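Powder coating small brackets: perforated tray or wire hangers?
Forum: Finishing and Coating > Ovens and Curing

mertz_lane
Posted 15 April 2019

I coat small steel brackets in a converted electric oven. Usable space is limited, so I hang parts from a rack on wire hooks. The hook holes leave a bare spot and on the smallest parts there is no hole to hang from. I am considering a flat perforated stainless tray for those, coated face up, back face masked or left bare.

Powder is a standard polyester, cure schedule on the data sheet is 180 °C metal temperature. Oven is set a little over that. Questions:

1. Does a perforated tray slow the heat-up enough to matter?
2. Will the parts ground properly through the tray?
3. How do people keep the bottom edge from sticking?

oxbow_finishing
Hangers. Always hangers. A part lying on a tray has one face you can't coat and an edge that bridges to the tray. When you lift it off you break the film and get a ragged line. Drill a hole somewhere that doesn't show.

mertz_lane
The customer drawing doesn't allow a hole. The back face is bonded to something else afterward and has to be bare anyway.

T_Halloran
Then a tray is fine. Oxbow is right about bridging but it only happens where powder builds up at the contact line. Raise each part on a spacer smaller than its footprint so the edge hangs over. I use offcuts of steel bar, a few millimeters in from the edge all around. The powder that falls off the edge lands on the tray and stays there, and the part comes away with a clean lower corner.

On heat-up: the tray is thin and a good share of it is holes, so it adds little mass. Your thick spacers will add more than the tray does. Put a thermocouple on a part in the middle of the load and start the timer when the part gets to temperature. Timing from when the door closes is the most common mistake I see in home setups.

I would also mark out a layout on the bench before loading. Tape works. It lets you stage the parts in the same pattern they will have in the oven and keeps bare and coated parts on separate sides. 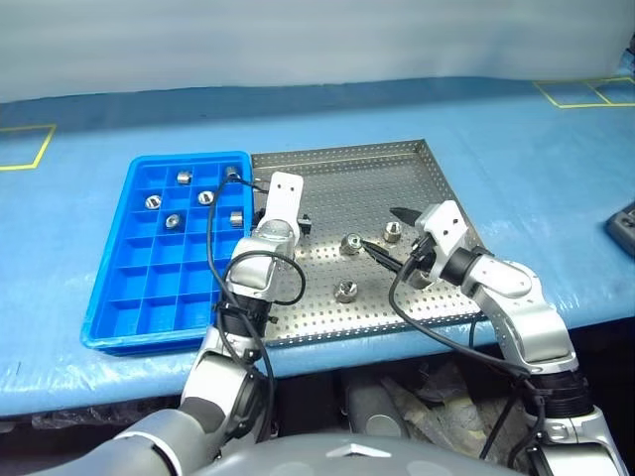
Keep the staging surface clean and wipe it between colors. Stray powder on a bench ends up on the back of the next part, and if the back has to be bare for bonding that is a reject. Gloves get changed at the same time.

oxbow_finishing
Spacers are one more thing to clean. For a run of any size I would make a fixture that grips the bare back face with a magnet and hang that. Full wraparound on the edges, no tray, no spacers.

T_Halloran
Magnets lose strength when hot. Ordinary neodymium grades are not rated for 180. You need samarium cobalt or alnico, and the price changes accordingly.

oxbow_finishing
Agreed on the grade. I use alnico. I have not dropped a part yet.

wguo
I run a small line at Stemau and we do both. A few numbers and remarks, in case they help.

Grounding is the part people skip. Stainless conducts well enough, but a tray with a season of cured powder on it does not. Measure from the part to the rack with a meter before you spray. If the reading is high, clean the contact points. We clip the ground lead to the tray itself and do not trust the oven rack.

For the load, 5 trays at a time is our limit in the smaller oven. Above that the center parts lag.

Hole pattern matters less than the supplier will tell you. Staggered round holes give a stiffer sheet than straight rows at the same open area. Ours have raised sides, so they stay flatter when heated than a plain sheet would.

– Wenjie Guo

mertz_lane
Thanks. What do you do about cleaning? Burn-off oven or stripper?

wguo
Our order of work, start to finish:

1. Strip the tray. We send them out to be burned off. Chemical stripper works but it sits in the holes and needs a lot of rinsing.

2. Check the tray for warp on a flat surface and look through the holes for leftover film. A plugged hole is easy to miss from one side.

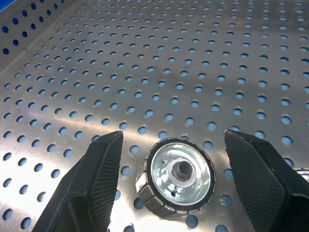

3. Set the spacers and place the parts, bare face down. Leave a gap between parts at least equal to their height, or the sides facing each other come out thin.

4. Clip the ground and measure it.

5. Spray the edges first at low voltage, then the top faces. If you do the tops first the edges get the leftovers.

6. Cure, and let everything cool on the tray before touching it.

oxbow_finishing
Step 5 I disagree with. Low voltage on edges is fine for deep corners, but on a flat bracket you get enough wrap at normal settings. You are adding a pass for nothing.

wguo
On flat parts hung in free air, yes. On a tray the grounded sheet underneath pulls powder away from the lower edge. We measured film thickness both ways and the lower edge was thinner with a single pass. It may depend on the gun.

T_Halloran
Same result for me. Taller spacers help more than the voltage does.

mertz_lane
I will try one tray with bar spacers and a thermocouple on the center part, and a second batch with the spacers doubled. If the lower edge is still thin I will look at alnico magnets. Does anyone have a source for small ones with a threaded hole in the back?

oxbow_finishing
Vogler lists them. Check the temperature rating on the exact part number before you order, the coated ones are rated lower than the plain ones.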